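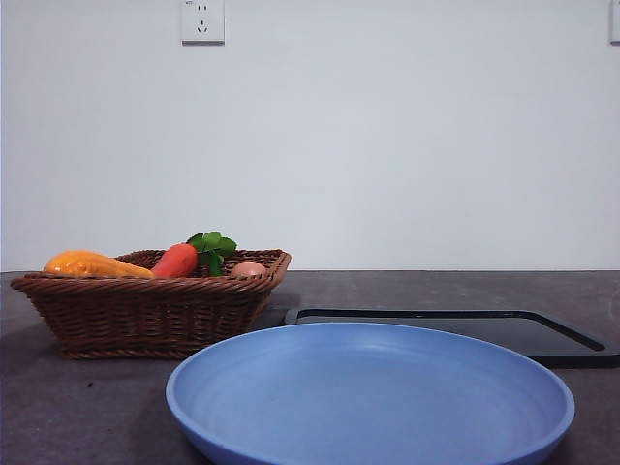

## 4.2 Wrist camera against fixed camera

**Figure 6.** Workspace with basket, plate and board, and a view from the wrist camera.

We compared the Gethin and the Stavham gripper on the same arm, with 404 trials for the first and 761 for the second. The controller was not changed between them.

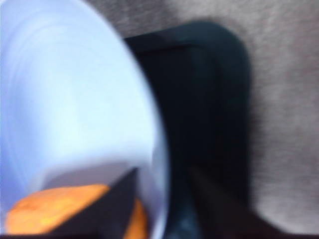
Grasp detection was run on the wrist stream at 60 Hz. Frames with strong smearing were kept in the test set. In such a frame the orange areas at the lower left can still be separated by color, but the edges are too soft for our contour step. For this reason the contour step was skipped when 3 frames in sequence fell below the sharpness limit, and the last pose from the fixed camera was used.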